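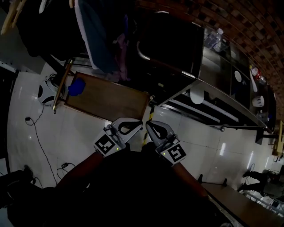
The fingers over the board, with the blue cloth up on the upper left of it.

Okay, so I promised a proper update on the robotics course and then vanished for most of April. Sorry! I've been picking up cloths. So many cloths.

For anyone who missed the first post, I'm doing the evening robotics class at Kaltville College (yes, at my age, yes, with people who were born after I finished high school) and the back half of it is one big group project. Eight weeks, one task, and at the end you stand up in front of the other groups and your robot either does the thing or it doesn't. Our group is called Wandard, which came out of an argument between "wander" and "standard" that went on much longer than it should have. The thing our robot is meant to do is tidy up laundry. Find a piece of clothing, pick it up, put it in the hamper. My partner laughed for a good minute when I told him that's what I was spending my evenings on, given the state of our own bedroom floor.

I'd pictured a lot of typing. There is some typing, but most of the work so far has been standing at a counter with a gripper in each hand, doing the job ourselves so that the robot has something to learn from. You hold the two grippers, you reach for the cloth, you close the fingers, you carry it over, you let go, you start again. The square markers on them are for tracking where the fingers are (cover one with your sleeve and you've wasted a run, ask me how I know). It's the slowest way of tidying up I've ever come across and I've lived with teenagers.

The first night I was hopeless. I kept grabbing the way I'd grab with my own hand, quick and from the side with a bit of a twist at the end, and the fingers would skate right over the top of the fabric. You have to come down on it more or less straight, squeeze, and then wait a beat before lifting. That pause took me ages to learn. It feels ridiculous, like waiting for an elevator when the doors are already open. But when I rushed it, the corner would slide out halfway across and the whole lot would end up on the floor, and then there'd be a group groan and somebody would have to mark the run as a bad one.

Small things are worse than big things, by the way. I would have guessed the opposite. A long shirt gives you something to hold from nearly anywhere. A little cloth scrunched into a lump gives you about one decent fold to pinch and the rest is just air and wrinkles. We also learned to stop placing it so nicely! For the first few sessions we'd all been setting it down in the middle of the board, very tidy, very polite, and our instructor Keyvan Parsa wandered over, watched for a while, picked it up and tossed it. "Nobody's socks land like that," he said. Fair. So now we toss it, and we take it from wherever it ends up, corners included.

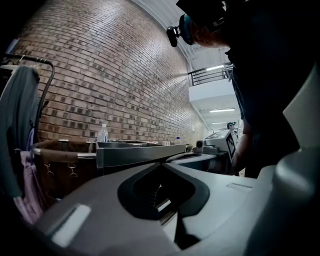 My favourite part of the evening has become the swap, when I hand the grippers over and get to watch someone else for a bit. Everyone has a style. I'm a hoverer. I hang above the fabric having a think before I commit. Priority number one for the next fellow in our rotation is speed, and he goes in like a seagull after a hot chip. We worried that mixing us all together would confuse the poor robot, so we asked, and the answer was that some variety is good and wild variety is a headache, and would we please all agree on which side of the hamper we come in from. We hadn't agreed. We'd never even talked about it. We've talked about it now, at length, over bad vending machine coffee.

As of last session we have 3382 runs in the folder, which sounds enormous until you start weeding. We sat down and went through a big chunk of them together, and there's a surprising amount of rubbish in there. Runs where the cloth was already half in the hamper. Runs where someone started talking to the person beside them and drifted off. One where I plainly forgot what I was doing and put the thing back where I'd found it. Out they go.

Then came the first real test, with our trained policy running and all of us standing back with our arms folded like worried parents. It got 61 per cent of its pickups. I was over the moon! The others were less over the moon, as the group across the room (they're Brostero, they're very good, I'm trying to be mature about it) had done better the same night on a harder task. Still, the first time it came down, squeezed and did that little pause before lifting, I made a noise I'm not proud of. That's my pause! I taught it that!

It did the hovering too, unfortunately. It hung over a shirt for so long that we thought it had crashed. I've been told I'm to be more decisive from now on.

The final showing gets judged by the Golob people, who sponsor the class prize, and we've got a list as long as my arm before then. More runs with the darker clothes, which it seems to have trouble with. More runs from the far corners. Someone needs to rewrite the script that sorts the good runs from the bad, and I foolishly said I'd have a go, so my kitchen table is now covered in printouts with highlighter all over them. I'm enjoying it more than I expected, though I did have to ring my nephew to find out why my loop never ended. (Indentation. It's always the indentation.)

My shoulders are sore, if anyone was wondering. Holding your arms out in front of you for an evening is a proper workout, and I've started doing the stretches my physio gave me years ago and I never once did at the time.

Anyway, there's a load in the dryer that's been sitting there since yesterday and I suppose I'd better go and do it by hand. More once I've got the sorting script running.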